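What to Do When the Needle Driver Loses Its Grip Reading in the Middle of a Suture Run

Posted 09/02/2025 on the Drallitz bench notes page

If you've spent any time stitching practice incisions with the Gimby controller, you have probably met this fault already, and I'm sorry, because it always seems to come at the worst moment. The jaws are shut on the needle, everything looks lovely, and the screen tells you the grip is unknown. The arms then hold still and wait for you. Please don't just clear it and carry on! We did that once in January and bent a needle doing it.

Step 1. Stop and look at both arms before you touch anything. Check that the needle is out of the tissue and find out where the thread goes. The open cut can wait as long as you need.
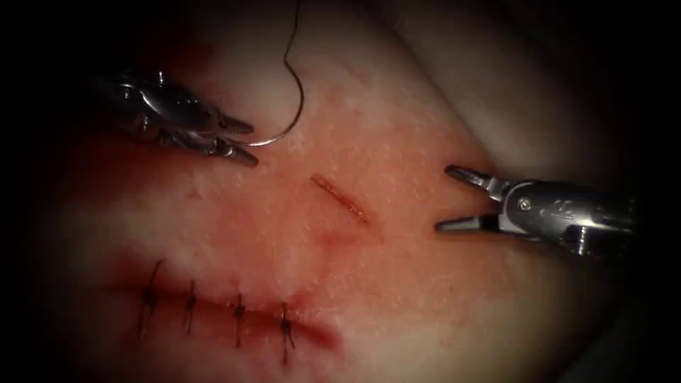
Can I clear the fault from the console and let the program pick up where it stopped?
Only after you have checked the grip by eye, since clearing the message also wipes the last good jaw position and the program will guess at a new one.

Step 2. Save the log. Ours had 1,530 lines the first time, and the useful part was a jaw motor reading that dropped out for 300 milliseconds. Look for code 758 (it's easy to scroll past, so use the search box).

Step 3. Switch to hand control at the slowest speed and lift the driver a little, straight up. Watch the thread as you go - if it pulls tight anywhere, stop and give it slack with the other arm. A needle held in closed jaws can still turn, so take your time and look from the wrist camera too.
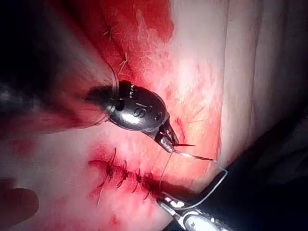
Step 4. Reseat the cable and test

With the needle safely parked, power down the arm and reseat the Stikeck connector. Run the jaw test 4 times with no needle in place. If the code comes back even once, swap the cable and leave the arm out of use until it passes.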